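Sketenholm county health office put out its whooping cough numbers this morning. 253 cases so far this year. A short thread.

Most are kids ages 5 to 12. Two schools account for a big share of them. The county hasn't named the schools.

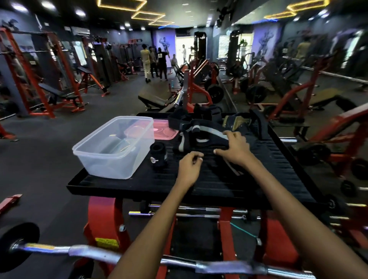 The health office wants every staff member in those buildings to get a booster before classes start in September. Donnie Rankin, who runs the office, said letters went out to 397 families.

Free shots at the Vurkar Street clinic, walk-in, until supplies run out. Bring a school ID or a bill with your address.

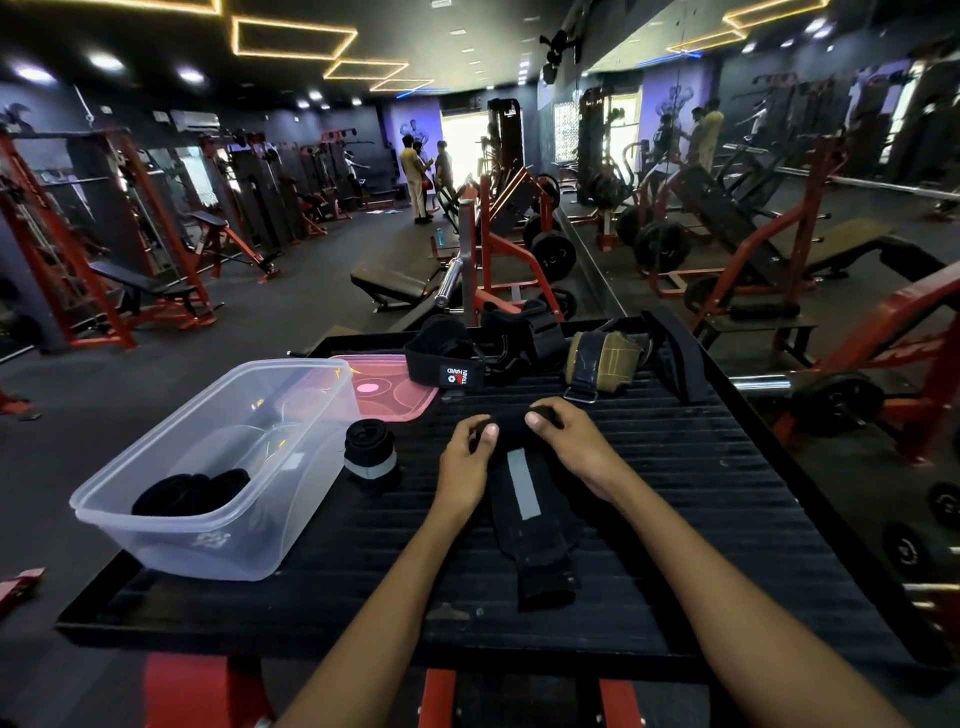 Do adults need the booster too?

If your last one was more than 10 years ago, the county says to get it now.

Next update when the new case count is posted.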